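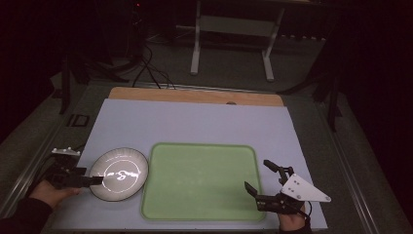 Filed under: Sport Studies / Squad Management

Chapter 6. Substitution and Playing Time

A handball squad is larger than the number of players allowed on court, and the coach must divide the minutes between them. This chapter treats that division as a planning problem. Playing time is recorded per player and per position, then compared with training load.
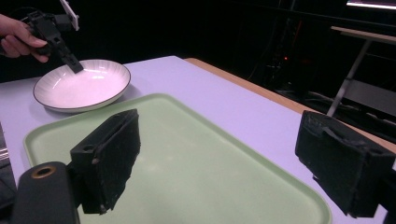
Three terms are used throughout. A shift is one unbroken spell on court. Exposure is the sum of a player's shifts over a season. Cover is the exposure held by all players in a position other than the first choice.

In the Balamcombe records, the first-choice goalkeeper had an exposure of 993 minutes and the cover was 117 - a low figure for a club playing in two competitions. 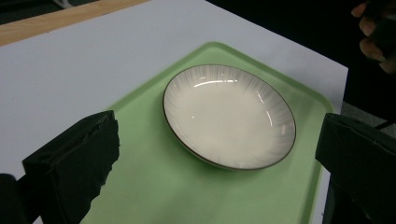
White bowl with a dark rim, on a green tray.

Low cover becomes a fault when the first choice is injured. Section 6.2 sets a minimum of 200 minutes per season for each position.

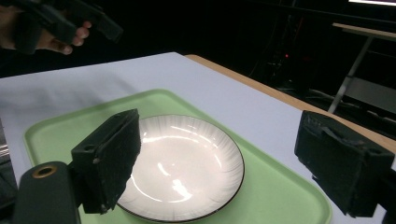 Edeltraud Kälin disputes a fixed minimum, arguing that minutes given in a settled match teach a reserve goalkeeper very little, and that cover should be weighted by the score at the time of entry.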